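Search the archive Go Advanced
Home | Threads | Members | Events | Log in

Re: First batch of sourdough rye — what am I doing wrong?
Print this message | E-mail this message

Hi all, and hi Shadi!

I read your message at breakfast and had to put my toast down. Rye is my favorite thing to bake in the whole world, so forgive me if I go on a bit.

Shadi Darwish wrote:
> The loaf looks fine from outside but the middle is like putty.
> I used the Mavby recipe, kneaded for fifteen minutes, and
> cut it as soon as I could hold it. Is my starter too weak?

I doubt it's the starter! Rye doesn't build the stretchy dough that wheat does, so all that kneading just wears out your arms. Stir it until there are no dry patches, scrape it into the tin with a wet spatula and leave it be.
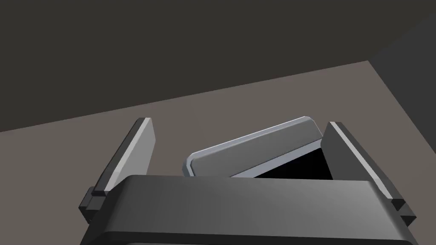
The bigger thing is the cutting. I know, I know — it smells so good. But a rye loaf keeps setting for hours after it comes out, and mine get a full day wrapped in a tea towel. The first time I managed to wait I couldn't believe it was the same bread.

Then there's water. For my long tin I use 435 grams of water, and I weigh it, because my measuring jug turned out to be way off. If you bought the stoneground flour from Semaan it drinks more than the fine stuff, so give it ten minutes before you decide the dough is too wet. It should look like wet cement.
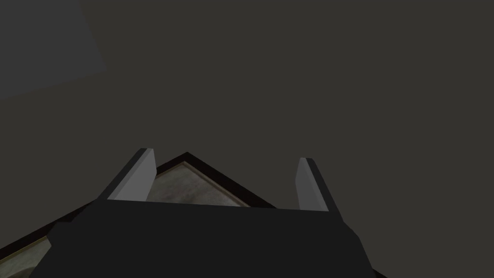

As for the oven, start hot for the first fifteen minutes, then turn it down and bake much longer than feels right. My Alero oven runs cool, so I go by a probe in the middle of the loaf and don't trust the dial at all.

Oh, and caraway! Toast the seeds in a dry pan first (a minute, no more) and crush half of them. I put in coriander too, which my aunt in Triria swears by, and now I can't do without it.
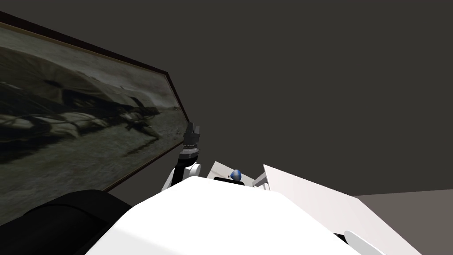

If the putty loaf is still around, slice it thin and dry it in a low oven. It makes wonderful crackers with a soft cheese or pickled beets.

I'm baking again on Tuesday and can save some starter for anyone who wants it. Bring a jar with a loose lid!

Carla Darwish

Previous message | Next message | Back to thread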